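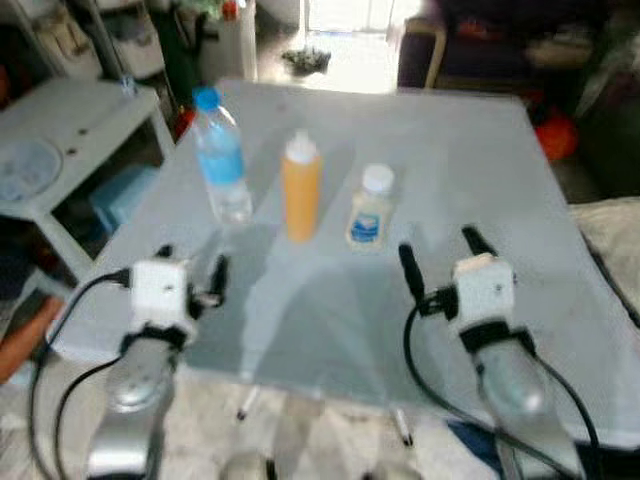
About Brisau

Hi, I'm Timothée Bailly, and I run Brisau, a small refill and bottle shop with one long counter, a back room full of shelves and (on most afternoons) me, talking too much about caps. If you've come to this page to find out who you'd be buying from, it's me. Come on in!

How it started

I used to work in packaging supply, selling bottles by the pallet to people who made shampoo. The smallest order we'd take was 1000 pieces, and every week somebody would call up wanting a dozen. A woman making hand lotion in her kitchen, a guy with a hot sauce, a school that needed paint bottles for one art room. I had to tell them no, and I hated it. So in January, a good few years ago now, I rented a place that used to be a key cutter's and started selling bottles one at a time. Dakero was my first supplier and they still send me most of my plain rounds, in boxes that are always taped far too well.

The first name on the door was Arkico, by the way. If you have an old tote bag with that on it, hang on to it, and yes, the old gift cards still work.

What we carry

Bottles, mostly! Right now there are 74 shapes and sizes on the shelves, from little squat ones you can lose in a coat pocket up to tall clear ones for water. Some people want see-through so they can tell when they're running low. Some want a solid color, and the orange-yellow is a favorite of mine because you can spot it at the back of any cabinet. Then there's the in-between, the translucent kind, where you can sort of make out the level if you hold it up to a window. I use those for dish soap at home.

Caps are a whole other conversation. We keep screw caps, flip tops, pumps and sprayers, and we'll match one to a bottle you already own if you bring it in. Please bring the bottle. I've tried doing it from a phone description and we both end up annoyed. A white cap looks like every other white cap until you get it home and it spins around and around without catching.

We also do refills: dish soap, laundry liquid, hand soap, white vinegar, and a shampoo called Ogura that I was doubtful about and now use every day. You pay by weight. We weigh your bottle empty, you fill it up, we weigh it again, done. Water bottles and juice bottles are fine to reuse for soap as long as they're clean and you take the drink label off and put one of ours on. I'm strict about that last part, sorry! A blue-capped water bottle full of vinegar is a bad surprise for whoever's thirsty.

The table

There's a square table with a pale gray-white top in the shop life of this business that has outlasted two counters and a fridge. I like to judge a bottle by standing it on a plain surface next to a couple of others, a tall one, a medium one, a short one, and just looking at them for a minute. Does it wobble? Does the label sit straight? Could you tell it from its neighbor half asleep? You'd be amazed how many nice-looking bottles fail the half asleep test.

Labels

If you make your own stuff, we print labels in small runs, starting at 8. Wide bands that wrap the middle, small ones for the front, whatever fits. Send me your artwork or a scribble, I've worked from both. Allow a week, a bit longer before the holidays.

Some housekeeping

We take back clean empties with their caps on. No glass at the moment, I don't have the room for it. Anything that held motor oil or pool chemicals has to go to the county drop-off.

Dogs are welcome. Strollers fit if you come in by the side door, which is the green one at 919, next to the mailbox. Parking out front is free for the first hour.

If you want a bottle you don't see, ask! I keep a notebook by the register and order from it at the end of every month.

Timothée

Page last updated April 28, 2025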